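Why You Need a Helmet Even If You Are a Very Good Rider

You are probably a good bike rider. Most people who are nine or ten think they are, and plenty of them are right. You can start without wobbling, you can stop without using a hedge, and you may be able to ride one-handed while waving at your grandmother, who would like you to put the other hand back.

A helmet doesn't care how good you are. It's for the day the front wheel meets a wet leaf, a loose dog, or a grown-up opening a car door while looking at a phone.

What's inside your head

Your brain is soft. It feels a bit like pudding that has been in the fridge for a while, and it does all your thinking, remembering and complaining. It sits in a little bath of fluid inside your skull, which is hard. That arrangement works very well for bumping into a door or getting hit by a pillow.

It works less well when you fall off a bike. Your head is moving, the sidewalk isn't, and the sidewalk has no plans to start. Your skull stops all at once. Your brain keeps going for a tiny moment and then bumps into the inside of the skull. A bump like that can cause a concussion, which can give you headaches, make you dizzy or sleepy, and make it hard to remember things. Sorry, you can't use it to explain last week's homework.

What the helmet does

Look inside a bike helmet and you'll find thick, stiff foam. It looks like the stuff that comes packed around a new TV, and it's a close cousin. When your head hits the ground, the foam gets crushed. Crushing it takes time – only a sliver of a second, but enough for your head to slow down a little more gently.

Once foam is crushed, it stays crushed. You may not be able to see the damage, either. So a helmet that has been in a real crash has done its job and has to be replaced, even if it still looks great and has a shark on it.

Ulla Tangen teaches bike safety at the school in Drandside, and every fall she does it with eggs. One egg rides in a small foam cup with a lid. The other rides in nothing. Both get dropped from the same height onto the gym floor. In February her class did the whole thing again because Arash Hashemi, age 9, said the first egg had been "a weak one." The second egg was apparently weak too. 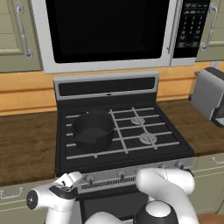 Can I wear my helmet tipped back so it doesn't squash my hair?

A helmet that's tipped back leaves your forehead bare, and your forehead is one of the parts that likes to reach the ground first. Wear it level and low, and fix your hair when you get there.

How to get the fit right

Put the helmet on so it sits flat on your head. There should be room for only 2 of your fingers between your eyebrows and the front edge. If you can fit your whole hand in there, you're wearing a hat.

Next, look at the side straps. They should make a V shape, with the point of the V just under each ear. Then buckle the chin strap. It should be snug but not so tight that you turn a new color. Open your mouth in a huge yawn. You should feel the helmet pull down on your head a little. If it doesn't move at all, tighten the strap and yawn again. (Try not to do this while someone is telling you a story.)

Now shake your head as if somebody just offered you boiled turnips. The helmet should stay where it is. If it slides over your eyes, turn the dial at the back or ask an adult to help with the pads. Heads grow, so do this check again every few months.

Things people say

"I'm only going to the corner." Corners have cars. So do driveways, and cars in driveways often come out backward.

"My cousin never wears one." Your cousin may also eat crayons. You don't have to copy everything.

"It's too hot." The holes in the helmet let air through, and they work best when you're moving. Bring water.

"It looks silly." Birger Dalen, who runs the bike club in Moten, has a bright orange helmet with a rubber duck glued on top. He'd be happy to show you what silly looks like, but please don't copy the duck. Hard things stuck on a helmet can catch on something in a fall, and we've told him so.

One more thing about grown-ups

Grown-ups have pudding brains too. If yours rides without a helmet, you may ask why, politely, and then wait. They'll usually start with "Well, when I was your age," and you should let them finish. Then hand them the helmet.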